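4 手持夹爪的装配、校准与日常养护

本章适用于 Penddale 工位的手持夹爪，修订于2021年11月7日，由 Bożena Makowska 整理，Wiesława Lis 复核。如果您是第一次接触这套工具，请先给自己泡杯茶，把整章从头到尾读一遍，再动手也不迟。已经用熟了的同事可以直接翻到4.4节，那里的内容改动最多，尤其是指垫更换周期一项，和旧版写的不一样了。

录制软件 Prono 的安装请看第3章，这里不再重复。下文凡是提到“左”“右”，都是指您握住手柄、指尖朝前时的左右。

4.1 开始之前

请在桌上铺一块浅色的布，把下面这些东西摆开：夹爪主体、数据线、一对新指垫、一把合适的内六角扳手、无绒布、异丙醇，还有一支记号笔。浅色布看起来是小事，可是小螺钉掉在深色桌面上有多难找，找过一次的人都明白。

注意：插着数据线的时候请不要拆任何零件。先在 Prono 里点“断开设备”，等状态栏变灰，再把线拔下来。

4.2 检查连杆与销轴

1. 将夹爪平放，指尖朝向远离自己的一侧。

2. 用手指轻轻推动左侧连杆，让两指慢慢合拢，再慢慢张开，来回走几遍。手感应当顺滑，中间没有“咯噔”一下的感觉。如果有，多半是线头或者绒毛卷进了销轴旁边的缝里，用镊子夹出来就好。

3. 逐个查看四处圆形的金属销轴。颜色略有差异不要紧，灯光和旁边布料的反光都会让它们看上去偏粉或偏灰，要看的是端面有没有凸出来，边上有没有一圈黑色的磨屑。

4. 用扳手试一下松紧，转不动就停手，千万别再加力。连杆需要一点点余量，拧得太死，两指合拢会变得迟钝，您在录叠衣服这类动作时会觉得手上总慢半拍。

5. 在外侧连杆和机身的接合处用记号笔画一道短线。下次检查时看这道线有没有错开，比反复去拧螺钉省心得多。

提示：连杆上请不要喷润滑油。油会沾到布料上，蓝色指垫碰了油也很快就会打滑。实在发涩，请联系 Jasińska 工作间，那边有合适的干性润滑剂。

4.3 走线与试夹

6. 接上数据线，让线从手柄左侧绕出来，留一个松松的弧。弧度太小，手腕一转就会扯到接头；太大呢，又容易拖在布料上，跟着衣角一起被夹进去。

7. 打开 Prono，选择“校准”，先把两指完全张开并保持不动，等屏幕上的张开值稳定下来，点“确认”。然后完全合拢，再点一次“确认”。

8. 重新张开，看读数能不能回到刚才的张开值。回不去的话，请回到第2步，先别急着反复校准。我们见过有人连着校准了一上午，最后发现是一根细细的棉线在捣乱。

9. 选一件厚一点、带拉链的外套做试夹。把它摊在一个柔软的平面上，毯子、床垫都可以，比硬桌面更能看出指尖下压的深浅。

10. 让两指跨在衣料上方，保持张开，慢慢往下送，直到指垫刚好碰到布面。这时布面出现少许褶皱是正常的。

11. 试夹时避开拉链齿和纽扣，金属件会在指垫上留下划痕。先夹前片上平整的地方，再去试袖口和下摆这类层数比较多的位置。

12. 合拢、提起、停一会儿、放下。做这一串动作的时候，请留心两侧指垫是不是同时受力。如果衣料总往一边歪，就先把两块指垫的高低对齐，再做一遍。

13. 双手操作时，另一只夹爪也照上面的步骤单独校准。两只都通过以后，再一起拿起来试，数据线各走各的一侧。

14. 在 Prono 的预览窗口里确认两个指尖都在画面内，并且没有被数据线挡住。镜头上若有指印，用无绒布轻轻擦掉。 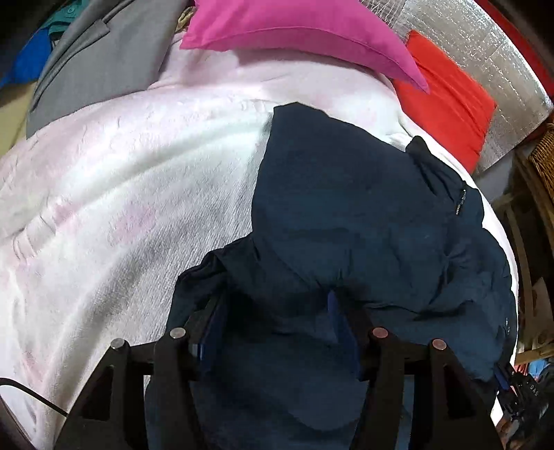
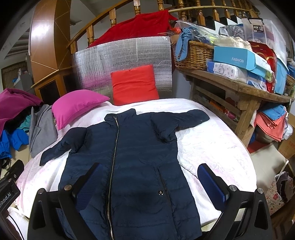 4.4 指垫的清洁与更换

指垫是整套夹爪里最辛苦的零件，也是最容易被忘掉的零件。旧版手册说“磨平了再换”，可是每个人对“磨平”的理解都不一样，所以这一版改成按夹取次数来算：每满3,000次更换一对。次数可以在 Prono 的“设备信息”页里查到，换完以后记得清零。

Wiesława 在10月拆下来的那一对，记录上写的是3,223次，右侧指垫的边缘已经有点翘了，夹薄布时会带起毛边。那一对还能用，只是再往下用，录出来的动作就得靠手上多使劲来弥补，人也累。

15. 断开设备，拔掉数据线。

16. 从指垫根部开始，用指甲或塑料撬片慢慢掀起。请不要用金属刀片，夹指表面刮花之后，新指垫的背胶就贴不牢了。

17. 用无绒布蘸少量异丙醇，把残胶擦干净，晾到完全干透。

18. 新指垫先对准指尖一端，再往根部压，一边压一边把气泡赶出去。左右两块都贴好以后，合拢两指，静置一晚。

19. 第二天重新做一遍第7步和第8步。换过指垫，合拢值一定会变，沿用旧的校准值会让后面的记录全部偏掉一点点，回头再改非常麻烦。

注意：两块指垫请成对更换，哪怕其中一块看着还挺新。

日常清洁就简单多了。收工时用微湿的布擦一遍指垫，把绒毛擦下来即可。夹过毛毯、起绒的衣服之后可以多擦一遍，纹路里的细毛用软毛刷顺着一个方向刷。

4.5 收纳与送修

20. 收纳前让两指处于微微张开的状态，别让指垫长时间互相压着。数据线松松绕成圈，用魔术贴扎好，放在夹爪旁边，不要缠在连杆上。

21. 设备登记表在共享文件夹里，Penddale 工位填第67行。请写上日期、当前夹取次数，以及任何您觉得“有点怪”的地方。写得啰嗦一点完全没关系，我们很爱看。

22. 出现下面这些情况，请停止使用并送交 Preltard 维修台：

销轴松脱，或者连杆上出现裂纹；
合拢之后，两指尖明显错位；
校准连续失败，而且已经确认没有异物；
接头处的数据线外皮破损，或者一动就断开连接。

送修时请把夹爪和它自己的数据线一起装盒，附上一张小纸条，说明故障是在夹什么东西的时候出现的。旧指垫也不用扔，贴在纸条背面一并寄来，维修台会看磨损的位置来判断连杆有没有偏。

修好的夹爪送回来以后，从4.2节第1步重新做起，确认读数正常，再在登记表里把状态改回“可用”。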